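Pre-Launch Inspection Checklist: Public Awareness Campaign
Campaign: Funuleck winter food access
Checked by: Letay Fikre
Date: Thu 18 January

1. Goal names one action and one audience
Pass. Call the helpline before the end of the month. Earlier wording ("know your options") is gone.

2. Claims on printed material have a source
Pass with comment. Leaflet page 2 still cites the old survey. Karim Mansour to replace the line before printing.

3. Photo consent forms on file
Pass. 96 forms, all signed, in the Altatau folder. 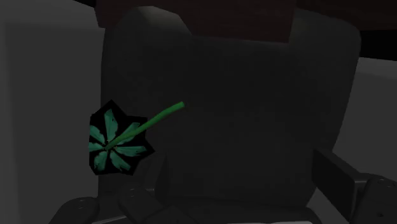

Flower with teal-green petals in front of a dark panel.

4. Harm check: could the message shame or expose anyone?
Fail. The second poster headline reads as blaming parents. Yasmine Erraji has two other versions. Do not release this poster until one is approved.

5. Helpline ready for more calls
Pass with comment. Evening shift covered until 9. No weekend cover yet, and the leaflet says "any day." Change the leaflet or find the cover.

6. Contact data stored safely
Pass. The mailing list has 672 names. Access is limited to Essam Fahmy and me. Old export deleted from the shared drive.

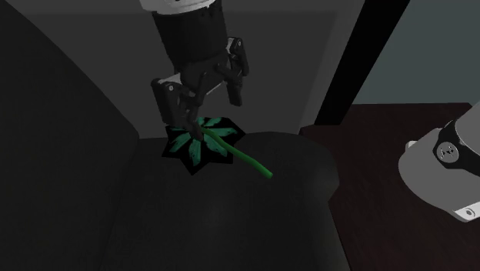

7. Messages tested with the audience
Pass. 10 people read the leaflet aloud and told us what they would do next. Most stumbled on "eligible." Changed to "can get."

8. Plan for complaints and press calls
Not checked. Essam was out. Recheck with item 4.

Result: hold. Items 4 and 8 must be closed before launch. Send corrections for items 2 and 5 to Letay.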